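Agency Notebook: Spring Cleaning, Pitch Season and a Very Long Lunch

Hello again, and thank you to everyone who wrote in after the last edition, even those of you who only wanted to correct my spelling of Keskinen (two Ks, I have it now, and I've stuck a note on the monitor).

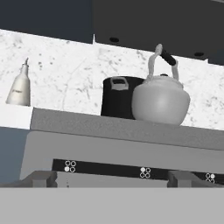
September always does this to us. The budgets that sat on somebody's desk all winter wake up at once, and every shop in town is suddenly pitching for the same few accounts with the same tired people. The one everybody has been asking me about is Luswood, the homewares retailer, which has wrapped up its creative review and handed the lot to Gakance. That's a lovely result for a shop with 55 staff and no holding company behind it, and I'm told the final presentation ran so far over that lunch had to be ordered in, then afternoon tea as well. The incumbent, Keskinen, keeps the media buying, so the two of them will be sharing a client and, I hope, a sense of humour.

First work is due before the Christmas rush, which doesn't leave much time. Gakance is keeping its cards close, though I did get out of them that there'll be radio in it, proper radio, with a jingle. I'm unreasonably pleased about this. I grew up in a house where the carpet warehouse jingle was sung at the dinner table, and I could still give you both verses.

Over at Wakano, the mood is quieter but just as busy. The agency has moved out of its old digs above the bakery and into a converted printworks by the river, and it's opening up the ground floor for portfolio nights aimed at juniors and career changers. There are 9 of them planned between now and winter. Entry is free, you bring your book (or your laptop, or a folder of scribbles - they really don't mind) and a couple of senior creatives will sit down and go through it with you. If you've got a niece or a neighbour trying to get a foot in the door, please pass it on.

A bit of housekeeping before I let you go. This newsletter has crept past 2,000 subscribers, which is a good many more than the handful of old colleagues I started out pestering. The jobs board is open again for spring listings, and small shops can post for nothing. Send yours through by Sunday night and it'll go in the next edition, along with the awards shortlist and my notes on the Luswood jingle, if I can get anyone to hum it for me.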